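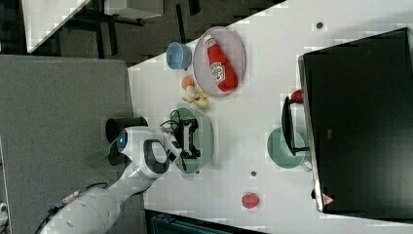
DUNBAR, December 28, 2019

Chapter 4
Planning and Budgeting for a Tabletop Manipulation Cell

4.1 Scope of the chapter

Chapters 2 and 3 dealt with arm kinematics and with the choice of end effector. The reader should by now be able to state, for a given set of objects, what payload, reach and finger opening are needed. The present chapter takes those requirements as fixed and asks what the complete cell will cost, in what order its parts should be bought, and how much floor it will occupy.

A cell, in this book, means one arm, one gripper, one work surface, the controller and its cabling, the sensing equipment, the operator's screen and input device, and the objects to be handled. Safety equipment is treated separately in Chapter 6, although its cost is carried in the budget developed here.

The figures for prices are given in cost units, where one unit is one percent of the purchase price of the arm. This convention was introduced by Fouad Shawky in the Flillness planning notes and has two advantages. It survives currency changes, and it forces the planner to obtain a firm quotation for the arm before anything else is estimated. An arm is therefore always 100 units. Everything else is scaled to it.

4.2 The purchase list and what it omits

A first purchase list usually contains the arm, the gripper and a camera. In the Dunbar laboratory the first list had 14 lines. The list against which the cell was finally accepted was a good deal longer, and the growth came almost entirely from low-cost items: cable extensions, brackets, fasteners, a second power strip, spare fingers, adapter plates, storage crates, and the objects themselves.

The planner should divide the list into four classes.

Class A: items with a lead time longer than six weeks. The arm and its controller belong here, as does any gripper that is built to order.

Class B: items with a lead time of one to six weeks. Tables with drilled tops, adapter plates and most cameras fall in this class.

Class C: items available from stock. Cables, screens, clamps and hand tools.

Class D: task objects. These are bought from ordinary retail sources and are discussed in Section 4.5.

Orders for Class A are placed first. Orders for Class B are placed when the Class A delivery date has been confirmed in writing, and not on the date of the quotation. Class C may be ordered at any time, but the cable lengths should be held back until the base position of the arm has been fixed on the floor plan. A cable run measured on a drawing is too short more often than it is too long. The allowance used in this book is one extra meter for each bend around a table leg or stand.

4.3 Floor space

The footprint of the table is a poor guide to the footprint of the cell. Four areas must be added to it.

(a) The base area. An arm on its own stand beside the table requires the stand plus clearance on the side where the cables leave the base.

(b) The swept area. The elbow of a six- or seven-joint arm may extend behind the base during a reach toward the near edge of the table. The swept area is taken from the maker's drawing with the gripper fitted. The drawing for the bare arm must not be used.

(c) The operator area. Allow 60 cm of clear depth along the side from which objects are reset by hand.

(d) The service area. The controller must be reachable without moving the table.

Areas (b) and (c) may overlap on the plan only if the arm is stopped by procedure during a reset. If resets are to be carried out with the arm enabled, the overlap is not permitted, and the reader is referred to Section 6.3.

4.4 The work surface

Three decisions are made at this stage: height, finish and fixing.

Height is set by the arm. The gripper must be able to reach the surface, pointing straight down, at every corner of the intended work area without any joint coming within five degrees of its limit. This should be checked in simulation before the table is ordered.

Finish is set by the camera. A plain matte surface in a single light color gives good separation for most household objects. Pale objects on a pale surface are the known exception and should be included in the test set on purpose, so that the weakness is measured early.

Fixing is set by the task. A table that can shift by a few millimeters under load will invalidate a calibration. Floor brackets or a rail frame cost between two and four units and should not be deferred. At Dunbar they were deferred, and the cell was recalibrated every morning until February.

4.5 Task objects

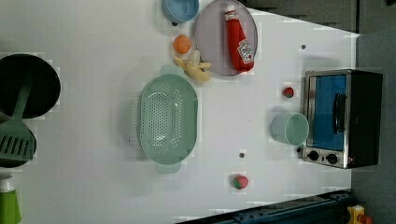

Task objects are the cheapest class on the list and the one most often planned badly. The usual error is to buy one of each. Objects wear, crack, disappear into other rooms and go out of production. When a light object is replaced by a similar one with a different surface, the results gathered before and after the change can no longer be pooled without a note in the record.

The following rules apply to a kitchen set, which is the set used for the worked problems in Chapters 7 through 9.

Buy every object in threes. One goes into use, one is held as a spare, and one stays sealed as a reference.

Include plates and bowls in more than one size and depth. Rims are difficult for a parallel-jaw gripper, and a set with a single rim height hides the difficulty.

Include toy food. A toy banana or strawberry keeps its shape and mass, whereas real produce changes from day to day.

Include at least one bottle, one cup, one flat utensil and one pan. A cup lying on its side is a different grasping problem from a cup standing upright, and both should appear in the task list.

Include one object with a door or lid. A small toaster oven is adequate. It takes up a large part of the table, and the swept area of its door must be added to the drawing.

A complete kitchen set bought in threes comes to about 200 pieces once cutlery is included. The storage for it is a Class C item and is regularly forgotten. Lidded crates that fit beneath the table are suitable, provided that they stay clear of the operator's feet.

4.6 A worked budget

The budget below is for a single cell of the Zanis type, with one arm and a parallel-jaw gripper. All figures are in cost units.

Arm and controller: 100
Gripper and adapter plate: 18
Spare fingers and pads: 2
Cameras, mounts and lenses: 9
Table, stand and fixing: 8
Workstation and screen: 11
Cables and power: 3
Task objects and storage: 2
Safety equipment: 7
Installation and training: 6
Subtotal: 166
Contingency at ten percent: 16.6
Total: 182.6

Two points should be noted. The arm accounts for a little over half of the total, so a planner who budgets for the arm alone will be short by most of its price again. The contingency is calculated on the whole subtotal, including the arm. Some purchasing offices object to this on the ground that the arm price is fixed by quotation. The quotation does not cover freight, customs charges or a late change of mounting flange, and the contingency is there to meet them.

4.7 Running costs

Purchase is followed by use, and the annual budget must carry consumables, repair and staff time. Thịnh Sầm's log for the Olon cell records 1331 operating hours before the first unplanned repair, which was to a cable at the wrist. The part cost less than one unit. The stoppage lasted nine working days because no spare was held.

For planning purposes, the following annual allowances are used in the remainder of this book: finger pads and gripper parts, three units; cables, one unit; replacement task objects, one unit; maker's service contract, five units where one is offered. Staff time for resets is entered separately in hours and is not converted to cost units, as the rate varies too widely between sites.

A spare wrist cable and a spare set of fingers are to be on the shelf on the day the cell is accepted. Their order numbers are entered on the acceptance sheet, the layout of which is given in Section 4.8.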